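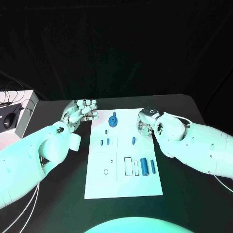 **Notes for the Studarari talk, Pemberg bench fault**

Twenty-minute slot, leave five for questions. Last time I ran over on the setup part. Keep it short.

## Opening

- Say who we are and where: the Pemberg bench, two arms, one table.
- The talk covers one fault on one Saturday. The robot moved when it should have been standing still, and there was a person's hand near it. The person was not hurt. Say this early so people aren't waiting for it.
- I am going to give the order of events first and the causes afterwards. We got the causes wrong for two days and I want to show how.

## The job

The task is called Sezer. A printed paper sheet goes on the table, with outlines on it, and blue parts go on the sheet. The hands pick up a part and put it down on the outline that fits it. Round pegs, longer cylinders, a disc. When the run is over, a person reaches in, moves the parts off their outlines and starts the next one.

That reset is the step to remember. It takes less than a minute and we did it with the arms powered. They go to a hold position, the operator panel says HOLD, and you reach in under the hands. We had written it up as a low-risk step. The arms weren't meant to be moving and the contact limit was meant to catch them if they did.

Explain "contact limit" in one sentence: if a joint feels more push than a set amount, the arm stops.

## What happened

Run 2,824. Mid-afternoon. Go slowly through this part.

1. The run finished normally. Panel showed HOLD.
2. The operator reached in from the front to move the thick cylinder.
3. The right arm left its hold position and came down towards the paper. No command had been sent to it.
4. The back of the operator's fingers touched the hand. They pulled out.
5. The hand carried on down and pressed the cylinder into the table. It stayed there, pushing.
6. A second person hit the stop button. Power went off and the arm sagged slightly before the brakes held.

The arm did not stop by itself at any point. The panel still said HOLD when we photographed it.

*(Pause here. Someone usually asks about the sag. Tell them it is later on.)*

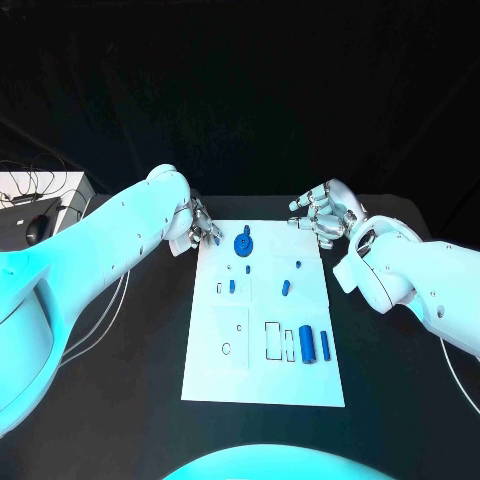
The parts are small and sit close together, so whoever resets the sheet has to work close in. You can't do it with a stick, we tried. The bench layout matters as much as the software does in this story.

## What we thought first

We blamed the Falari controller. It had been updated that week and it was the only thing we knew had changed. We rolled it back and ran the arms on an empty programme for an evening. No fault. We took that as proof.

It was poor evidence. We had also unplugged and reseated the wrist cable while we were in there, and did not write it down. The fault came back on the Monday, on the old version, with nobody near the table.

Own up to this plainly. The log entry for the Saturday says "controller restored, fault cleared". It should have said "fault not seen again so far".

## What it was

Three things.

**The cable.** The connector at the right wrist had worked partly loose. With the hand bent down, the cable pulled on it and the position signal dropped out for roughly 200 milliseconds. When the signal came back it was wrong by a few degrees, and the arm moved to correct an error it did not have.

**The hold state.** HOLD on the panel meant the arm had been told to hold. It did not mean the arm was checked to be still. We had all read it as the second one.

**The contact limit.** It had been raised for an earlier job with heavier parts and never put back. At that setting the arm could press quite hard on the table without stopping. I don't have a good force figure for the day and won't guess at one if asked.

On the connector: our maintenance sheet says check it every 2,000 runs. The check was done and ticked. The check was a look at it, with the arm parked straight, and in that position the cable is slack. Worth repeating for anyone who has a similar tick box.

## What we changed

- No reaching in with the arms powered. The reset now starts with both arms back from the paper and drive power off. It makes every reset longer and people complained.
- The Sezer programme sets its own contact limit at start-up and refuses to run if the value read back is different.
- A lost position signal, however short, now stops both arms. This gave us a lot of nuisance stops in the first week. We left it as it was and replaced the other wrist connector too.
- Connector check is done with the hand bent down, and the cable is pulled gently by hand.
- The panel says HOLD REQUESTED until the joints have been still for a full second.

## Still open

The sag. When power is cut, the arm drops a little before the brakes take it. The operator's hand was already out by then. If it had been under the arm I don't know what the result would be. We have asked the arm supplier for the brake timing and have not had an answer I'd be happy to quote.

We also haven't reproduced the wrong position value on purpose. Wiggling the connector gives the dropout every time. It gives the bad reading only now and then, and we can't say which part of the movement does it.

## If there's time

Show the log from the Monday, from the dropout to the stop. Point at the dropout first, it's easy to miss on a projector. Otherwise go to questions, and offer to send the reset procedure to anyone who leaves an address at the desk.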